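New walking and rail holiday links Zorkilgate with the Blöndal valley
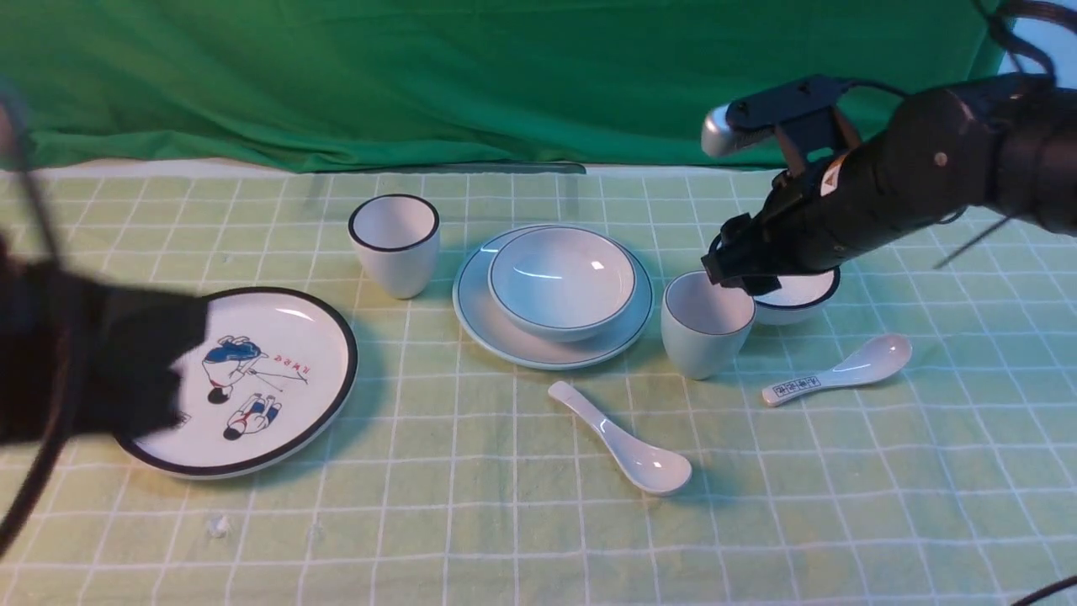 TRAVEL NEWS | Walking and rail

Walkers who like their hills big and their trains slow have something to look forward to next spring. Olanari, the small-group tour company, has opened bookings for a new holiday that starts in the harbour town of Zorkilgate and finishes high up in the Blöndal valley, and it looks like a lovely bit of route planning.

The trip covers 196 kilometres in all. Most of that is by train, on the old branch line that hugs the river as far as Dreridley, with the rest done on foot over 5 days of walking. Luggage goes ahead by van each morning, so you only carry your lunch and a waterproof (you will want the waterproof).

Day one is gentle, a stroll along the sea wall and an evening meal at the fish market. The first proper climb comes the next morning, when the path leaves the station at Dreridley and winds up through birch woods to a mountain hut at 465 metres. There are bunk rooms, hot showers and a wood stove, and dinner is served at one long table at seven. After that the route stays high for two days, dropping down only to cross the river by a footbridge that was reopened in October after a long closure.

The top of the trip is the Blöndal pass, at 1000 metres — not a huge height by mountain standards, but the views run all the way back to the coast on a clear day. Olanari grades the walk as moderate. Anyone who is happy with six hours on their feet and a few steep, stony stretches should be fine, and there is a lower path round the lake for those who fancy an easier afternoon.

What makes this one stand out is the train. The branch line has only two services a day in each direction, and the early one leaves Zorkilgate at 7.40am, just in time for the sun to come up over the estuary. Sit on the left! The carriages still have windows that open, there is a trolley with very good cinnamon buns, and the guard will stop at the smaller halts if you ask.

Groups are kept to twelve, with a local guide throughout. Departures run from May until the end of September, and solo travellers can have their own room in the valley guesthouses, though the hut is shared for everyone. Vegetarian and vegan meals are available all the way along if you mention it when you book.

The return journey is by bus from the head of the valley to Dreridley, then the afternoon train back to the coast. Extra nights in Zorkilgate can be added at either end — the Saturday-style street market now runs most mornings in summer, and the boat trips out to the seal rocks are well worth staying for.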